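Disappearing messages

From Codden, the messaging handbook anyone can edit
Last revised 1/31/19 by Rianne Dekker

Disappearing messages (also called timed messages, vanishing chats or, in older apps, "burn" messages) are messages in a chat app that delete themselves after a set time. I've been looking after this entry for a while now, and I've kept it in my own voice because the stiff version we had before put everyone to sleep. If you spot a mistake, the talk page is open and I do read it!

What the term covers

People use the name for at least two different things, which causes no end of muddle. In the first kind, the clock starts when the message is sent. In the second, it starts when the other person opens it. Plolen uses the first kind and Ziltura uses the second, so a friend who moves from one to the other will nearly always ask why their messages are hanging about for days (because your cousin hasn't opened them, that's why).

There's also "delete for everyone", where you take back a single message by hand. I don't count that as a disappearing message and it has its own entry, but plenty of help pages lump the two together.

How the timer works

You set a length of time for the chat, and every message sent after that carries the timer with it. Messages sent before you switched it on stay where they are. I get more letters about this than about anything else in the entry, so I'll say it again: turning the timer on does not clean up your old chat. You have to do that bit yourself.

In Plolen the shortest setting is 20 seconds and the next one up is 60 seconds, and after that it jumps to an hour, a day and a week. Ziltura lets you type in any number of seconds up to 900, which sounds generous until you work out that it's only a quarter of an hour. Flynn Waaka, who edits the Ziltura pages with me, thinks a typed number is better than a list. I like the list. We have agreed to leave it there.

The phone does most of the work. The message arrives with a little note attached saying when it should go, and the app on each phone removes it when the moment comes. If a phone is switched off, the message is removed when the phone comes back on and the app has had a second to wake up, so you may catch a glimpse of it first. Olaia Lozano tested this for us on two old handsets and saw the message pop up in the chat list for a blink before it went, on both of them.

Desktop versions

Using the same account on a computer makes things a bit more complicated. The desktop app keeps its own copy of the chat, and each copy has to be cleared separately. On Plolen this happened properly from the December update onwards. Before that, a message could be gone from both phones and still be sitting there quite happily on the desktop, in full, until you next opened the window.

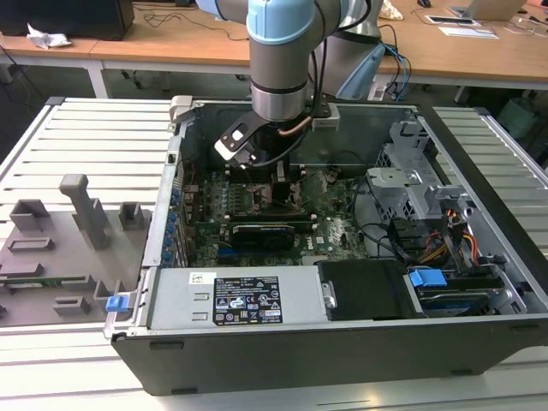 Ziltura does it another way and keeps nothing on the computer at all. It fetches the chat from your phone each time, so once the phone has dropped a message there's nothing left to show. The price is that the desktop window is useless when your phone battery is flat (ask me how I know). Bram Dewulf has written a good long section about this in the entry on linked devices, with the steps for unlinking a machine you no longer use, and I'd send anyone there before they sell or give away a computer.

Group chats

In groups, the rules depend on who is allowed to touch the timer. Plolen gives that to the group's admins only. Ziltura gives it to everyone, and each change puts a line in the chat saying who did it, so a busy group can end up with more lines about the timer than actual talk. I was in a cycling group where it went back and forth between 60 and 900 for a whole evening!

With the "after opening" kind of timer, each person in the group has a clock of their own. The message may have gone from your phone while somebody who was at work all day still has it waiting. Replies are a nuisance too. If you quote a message in your answer, the quoted bit lives as long as your answer does, even after the first message has gone. Plolen now swaps it for a grey line saying the message is no longer available, but Ziltura hadn't done so when I last checked.

Pictures, voice notes and saved files

A photo sent in a timed chat vanishes from the chat. It does not vanish from the phone's gallery if the app is set to save photos automatically, and both apps come with that setting switched on. Voice notes behave better, as they're never put in the gallery in the first place. Documents depend on whether you've opened them in another app, which usually makes a copy of its own.

Screenshots

Ziltura tells the sender when someone takes a screenshot of a timed chat. Plolen doesn't. Neither can do a thing about a second phone pointed at the screen, so please don't treat a timer as a lock. I use mine to keep the chat list tidy and for door codes, and that suits me fine.

Backups

If your phone makes its backup while a timed message is still alive, the message can end up in the backup file. Restore it later and the app should check the time and throw the message away. Lieven Segers looked through a restored Plolen chat holding 628 messages and found no expired ones left behind. We haven't had anyone try it with Ziltura yet, so if you fancy a go, put what you find on the talk page and I'll add it in here.

See also: Delete for everyone; Linked devices; Chat backups; Read receipts; Jansen (keyboard app)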